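Taking kids to a robot lab open day, how close do they let you get?

Asked by Nisreen Haddadin

Hi all, the Visavton workshop is doing an open day in May and I'm thinking of taking my two (7 and almost 10) plus my mother, who mostly wants to know if there are chairs. The flyer says "live picking demonstration, hourly" and that's all it says! Is it behind glass? Can you ask questions while it's going? And is it the kind of thing where the arm does one move and then everybody stands around for 49 minutes while somebody types? We did a car plant tour last year and it was all video screens, and I don't want to drive that far for another slideshow.

3 answers

Tarek Soliman

I went last spring with my brother-in-law and we stayed way longer than planned, so take that as a yes. There's no glass. There's a yellow line on the floor and a person who is very serious about the yellow line. You're maybe an arm's length behind it (your arm, the robot's is longer). They run it on ordinary grocery type stuff, bottles and so on, and the best part for me was the monitor next to it showing what the wrist camera sees. You get the fingers coming in from both sides and whatever it's picking fills up a big part of the screen. My brother-in-law stood at that monitor the entire time and I don't think he looked at the real arm once.

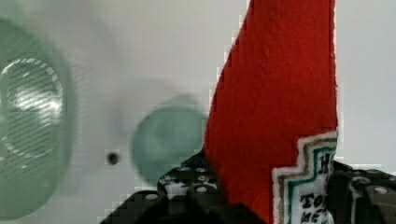

Hajar Ezzat wrote underneath that the monitor is great for adults but hung too high for a seven year old, so bring the kids around to the left where there's a second, lower one. She also said the noon run was packed and the one right after it had hardly anyone.

Good tip, I didn't know about the second screen. On questions: yes, ask away, the operator chatted all through ours. It does miss sometimes. Ours dropped one thing twice and the kids in the crowd loved that more than anything else all day. Each run was roughly 9 minutes and then there was a break for resetting the table. Chairs: a few folding ones along the back wall, so get your mom in early.

Begoña Montes

Depends what you're expecting. It's slow. I kept wanting to reach over and do it myself. My son got bored by the second run and we spent the rest of the time in the parking lot eating sandwiches. The talk before it was good though.

Dorothy Horrocks

never been to that one but we did the Zovier one and it was free parking, check if this is too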